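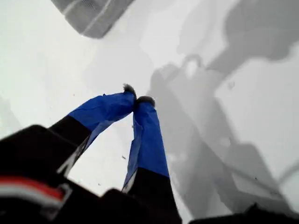 Blue wrap on both fingers, fuzzy pads on the tips, jaws shut. Cell 2 at Plornwood.

1/ Right, a few of you asked how we look after the gripper on cell 2 so doing a thread while the kettle's on. Not a how-to. Just what we do.

2/ Job is picking thin plastic sleeves off a stack and laying them on a white table. Light, slippy, two come up at once if you look at them wrong. Bare fingers were hopeless. Scuffed the sleeves AND dropped them.

3/ So – wrap on the finger, pad on the tip. Wrap gives a bit of cushion down the sides. Pad does the gripping. Rocío Arriaga tried four sorts of pad in April and the bristly one won by miles. Smooth foam was worst, went shiny in a day.

4/ Pads do fray. Bit of fray is fine, I'd even say a new pad picks worse for the first hour. What I look for is one side going quicker than the other. Means the tips aren't meeting square and you'll be chasing it all week

5/ Changeover, the way I do it:
arm to the service position
stop in, key out, key in YOUR pocket
jaws closed by hand
old pads off, wrap off from the tip down
wipe the finger, let it dry properly
new wrap, pads last

6/ Wrap goes on snug but don't strech it. It will crease at the bend whatever you do. Spent a whole afternoon trying to get a crease out once. Came back next morning, creased again. Leave it.

7/ What does matter is the bottom edge, where the wrap meets the black part of the finger. If that lifts it catches a sleeve and drags it off the table. Thumbnail along it every shift. Takes seconds.

8/ After new pads you MUST re-teach the closed position. Pads are thicker than the worn ones so the old number squeezes too hard. Close slow until the tips just kiss, save that, then ten dry cycles with nothing in the jaws.

9/ Craig Baxter skipped that bit on nights and we had 164 sleeves in the reject bin by breakfast, all with a little pinch mark. He's bought the biscuits since so we're square.

10/ Replying to Yareli Valdovinos – we change at 400 hours on the counter or sooner if it looks rough. Last set came off at 107 because somebody got cleaning spray on the pads. Glue let go. Dry cloth only near the pads please!!

11/ Lighting. The table is bright white and we've got a strong lamp over it, so the arm throws a big soft shadow across the work. Camera for the stack check hated it. Used to read the shadow as a sleeve and send the arm off to pick up nothing.

12/ Getsemaní Galindo sorted it by moving the check to before the arm comes over, while the table's clear. No new lamp, no hood. I'd already priced up a hood. Ahem.

13/ Specks on the table – wipe them. Some of it's pad fluff, some is just dust. Doesn't hurt the gripper but it sticks to the sleeves with the static and then Tlapale send us photos of it.

We use cookies to improve your experience. By continuing to browse you accept our cookie policy. Accept all | Manage settings

14/ Someone asked about the bolts. 18 on the whole checklist counting the bracket and the base, paint pen line across every one. If the line's broken it's moved. Don't just nip it up, write it down first, then nip it up.

15/ Spares: I keep two made-up finger sets in a tub, already wrapped, pads on. Swap the pair, never one on its own. Tried one on its own. See post 4.

16/ Yasir Ansari wants to try the same setup on the Hillness line, heavier bags though so I think the pads will shear. Told him to start with the wrap only and see. Will report back if he lets me post it

17/ Kettle's boiled. Forgot to say, wrap supplier changed their roll width so if yours suddenly doesn't reach round, check the lable before you blame the finger.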